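Giltik Bench Guide
Section 4: Running the Soft-Object Grasp Trials
Last updated: 27/01/2023

This section covers the standard grasp trial used to compare the Prurken grasp selector against the baseline selector. Complete Section 3 (arm homing and gripper check) before you start. If the arm has been powered down between sessions, repeat the homing routine even if the pose on the screen looks right.

4.1 What the trial measures

Each trial is one attempt to pick up a named object from a mixed group, lift it clear of the table, and hold it. The object is either soft (foam dice) or rigid (toy bricks and blocks). The Prurken selector picks a closing force after first contact. The baseline selector uses one fixed force for everything. Both selectors use the same fixed camera and the same approach path, so the only setting that changes between runs is the selector itself.

A full comparison is 1000 trials per selector. The first 600 use the standard object set. The rest use the Irgate set, which is stored separately and should not be mixed in.

4.2 Setting out the objects

1. Clear the work area. Leave fixed items where they are.
2. Place the objects by hand in a loose group under the gripper. Do not line them up.
3. Put at least one rigid object close to the soft target. Trials with open space on all sides are scored in a different table (see 4.5).
4. Let some objects partly hide others from the camera. The selector is meant to deal with this.
5. Check that no object is leaning on a bin or panel.
6. Step back behind the line and press READY on the console.

Note: Foam dice that have been squeezed out of shape need time to recover. Swap in a spare if a die does not look square.

4.3 Running a trial

1. Choose the selector from the TRIAL menu. The name shows in the top bar.
2. Enter the target object. Use the short name from the object list, such as "red foam die". Color alone is not enough, as a foam die and a brick can share a color.
3. Press START. The gripper moves over the target, lowers, and closes.
4. Wait for the lift to finish. The arm stops with the target above the group and holds for 2 seconds.

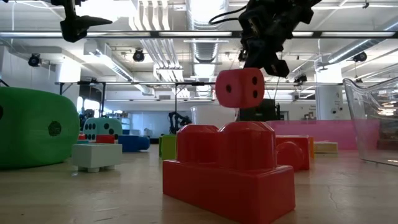 5. During the hold, the console compares the finger gap with the gap at first contact. For a soft object the gap will be smaller, and the difference is saved as the squeeze value. For a rigid object the squeeze value should be near zero.
6. When the hold timer ends, mark the result as HELD, SLIPPED, or MISSED. Judge this from the object and not from the console reading.
7. Press RELEASE. The arm lowers the target before the fingers open.

Caution: Keep hands out of the work area until the status light is green. The arm may make a short correcting move after RELEASE.

Caution: Do not pull on the gripper cable to free a stuck object. Press STOP, then open the fingers from the MANUAL menu.

4.4 Between trials

Move the target to a new spot and turn it so a different side faces up. Other objects can stay put unless they were knocked over. Reset the whole group when you change the target.

If the gripper touches a neighboring object on the way down, finish the trial and tick CONTACT. These trials count. In the June runs they were thrown out by mistake, and that batch cannot be compared with later ones.

4.5 Scoring

The log tool sorts trials into 2 tables, crowded and open. Report them separately. A soft object counts as a success only if it was marked HELD and its squeeze value is under the limit in the Ghanem settings file. Rigid objects need only the HELD mark.

Do not edit the limit partway through a comparison. If it must be changed, close the log, start a new one, and write the old and new values in the comment field.

For log file names and backup, see Section 5.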